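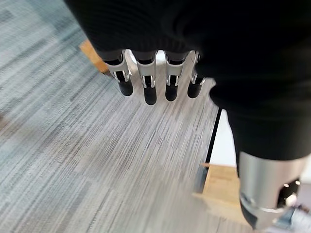

Why Do We Make the Bed?

I used to think making the bed was the silliest job in the house. You pull everything flat in the morning, and at bedtime you climb in and mess it all up again. What a waste of a good Thursday!

Then I went to stay with my aunt, Signe Engebretsen, and she told me what each part of a bed is for. I've liked making beds ever since (well, most mornings). So let me pass it on to you.

Start at the bottom. Under everything is the base, the part that holds the mattress up off the floor. Some bases have slats, which are long strips with gaps between them, and some are more like a big box. On top goes the mattress, and on top of that goes a fitted sheet, the one with stretchy corners that always pings off when you've nearly finished.

Next comes the duvet. In some houses it's called a comforter, though a duvet is really a soft bag of filling that goes inside a cover, like a letter in a giant envelope. The filling might be feathers or fluffy fibers, and its job is to hold on to air. Your body warms the air up, the fluff stops it from wandering off, and you stay cozy. The duvet doesn't make any heat at all – you're the heater! 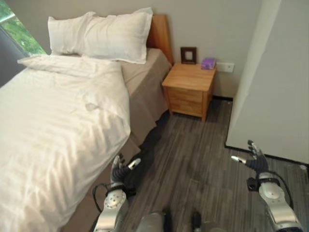

A smooth duvet, two pillows and a little nightstand in the corner.

Now, have you ever looked really closely at a sheet? It's made of threads going over and under each other, the same way you weave paper strips at school. Sheet packages sometimes have a number on them called the thread count. It tells you how many threads fit into one square inch, counting both directions. My sheets at home say 300. My old camping sheet says 100, and I can feel the difference with my eyes closed. It's scratchier, but I love it anyway because it smells like our summers in Jarbridge.

Threads can make patterns, too. If you change how they cross over, you can get white stripes on white cloth with no dye at all. The light bounces off the stripes a bit differently, so you may have to tip your head to spot them.

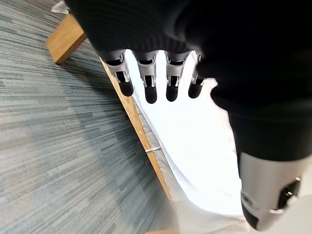 You can try a bit of this yourself. Take a white pillowcase and a flashlight, and shine the light straight down on it. Then hold the flashlight low and shine it from the side. Suddenly every tiny wrinkle has a shadow! Smooth the cloth with your palm and watch the shadows shrink.

That's my trick for making the bed, by the way. I open the curtains first and let the daylight show me where the lumps are. Then I hold the duvet by 2 corners, give it a big flap so it fills with air, and let it float down. My cousin Eilif Isaksson flaps his so hard that his books fly off the nightstand, so go easy.
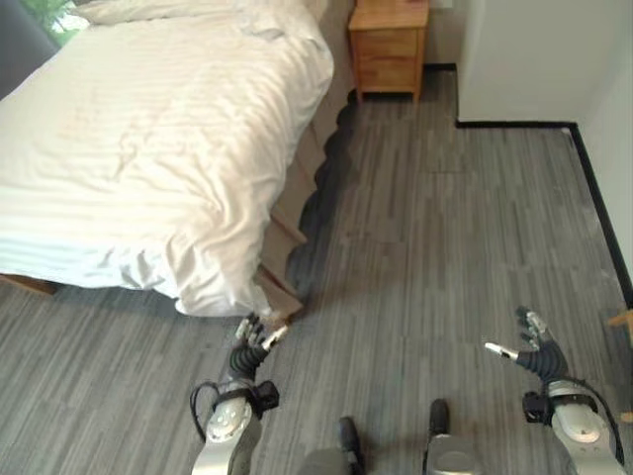

Wrinkles in a white duvet, with its edge hanging over the side of the bed.

Should you make the bed the second you get up? I don't. You sweat a little while you sleep (everybody does), so I fold the duvet back and let the bed air out while I eat breakfast. After that it's flap, float, smooth, pillows on top, and off I go to find my shoes.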